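Clearance procedure at Kamdale

The lease on the Kamdale unit ended at noon. Naomi Lema had allotted 50 minutes to the table and 25 to the shelves behind it, and had written both figures on the back of the condition report.

Her method was fixed. Food first, then drinks, then stationery, then anything without a category. Loïc Vasseur's effects fell mostly into the fourth group. He had left for Rernus in May with one suitcase and a forwarding address that returned mail.

"The tea is unopened?" Stefaniia Melnychuk asked from the hallway. She was holding the inventory.

"Log it as one bottle. Condition not assessed."

"And the cloth?"

The cloth was white, ruled in thin black lines. Loïc had bought it in Wragg on the grounds that a grid made a table easier to keep in order. He had then put things down on it at every angle except square.

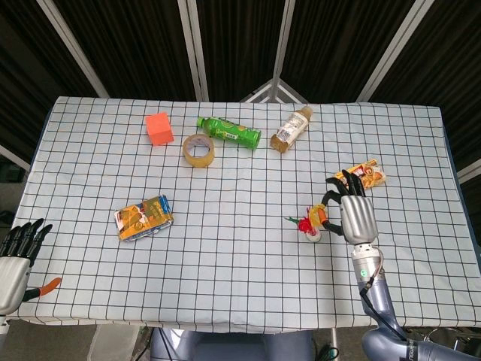
Naomi entered the snacks on one line and the packing tape on the next. The orange cube went down as foam, small, purpose unknown. She got to the toy flower in its white pot and stopped writing. The form had a column for value and a column for colour, and she filled in the second.

"Red," she said.

Stefaniia waited. "Keep or dispose?"

"Leave it till the shelves are done."

It was 58 minutes by then, and the shelves had not been started.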